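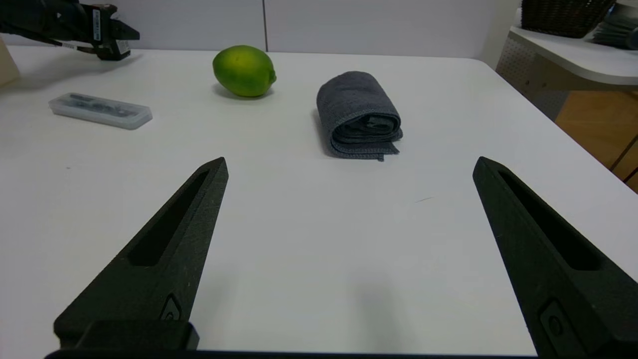
Page last changed: January 25, 2020

Chapter 4
Clearing the Table

Most books on keeping house start this subject with a promise. Follow the method, they say, and the table will stay clear. I have read a good many of them while preparing this course, and I don't believe the promise. Tables fill up. A flat surface at hip height is the easiest place in any home to put something down, and people will go on using it that way whatever a book tells them.

The better question for this chapter is what happens to the things once they have landed. Take a grey cloth, rolled up, with a lime lying a little way behind it and a clear plastic case off to one side. None of them is rubbish. Each belongs to a different part of the kitchen, and so they tend to be left until last, after the dirty cups and the post have gone.

The usual advice is to sort by kind: textiles together, food together, tools together. Students like this rule and it does well in written work. I have my doubts about it in a real kitchen. Sorting by kind tells you what a thing is, which you knew already. It doesn't tell you where to walk with it. In Chapter 3 we looked at the Kahsay method, with its coloured labels and its 400 categories, and saw how quickly a household stopped bothering with the labels. The same fault turns up here on a smaller scale.

Henrique Calado, who taught the evening class at Kosunville before me, preferred to sort by next use. A cloth wanted for wiping the table stays within reach until the wiping is done. Fruit goes back to wherever fruit is kept, unless somebody means to cut it in the next few minutes. Cutlery in a case goes in the bag it will travel in, or in the drawer. His rule has weak points as well. It assumes you know what you are going to do next, and plenty of people standing in a kitchen at seven in the evening don't.

A word on rolling cloths. There is a fashion for it, and the Falley housekeeping guide gives it a whole section, with claims about saved drawer space that I haven't been able to repeat. A tight roll stands up neatly for a day or two. Then one flap works free, the hem shows, and you have a loose roll that takes up as much room as a folded square. Fold or roll as you please. Thick cloths are a nuisance either way, and a cloth that is still damp should be hung up.

Clear cases deserve the same caution. They are sold on the idea that you will see what is inside and so put it to use. Look at one from a low angle, or in poor light, and dark contents could be pens or small tools or almost anything. From higher up you may make out what seems to be a spoon or a fork. If you own several cases of the same shape, a strip of tape with a word on it will do more for you than the see-through lid. Zokia charges 700 for a set of these cases and 500 for the plain tins, and I can find no difference in how tidy the drawers are a month later.

Then there is the open container, the favourite answer of every tidying programme. Put a bin on or near the table and sweep everything into it. The table is clear and the job feels finished, although all that has changed is the shape of the heap. I would allow one, on condition that it is emptied the same day.
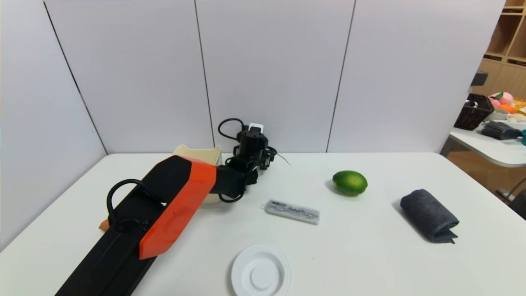

Should the plate be put out before the rest of the table has been cleared?
Clear first if you have the room elsewhere, and lay the plate afterwards. In a small kitchen it does no harm to put the plate at the near edge and work round it, so long as nothing gets stacked on it in the meantime.

That question came from Huệ Đinh in the October class, and it led to a longer argument than I had planned for. Half the group held that clearing and laying are separate jobs. I used to teach it that way. Watching people do it has made me less sure, as most of them mix the two and still sit down to eat at the same time as everyone else.

Before going on to section 4.1, clear your own table once by kind and once by next use, on different days. Write down where you stopped and what was still in your hand.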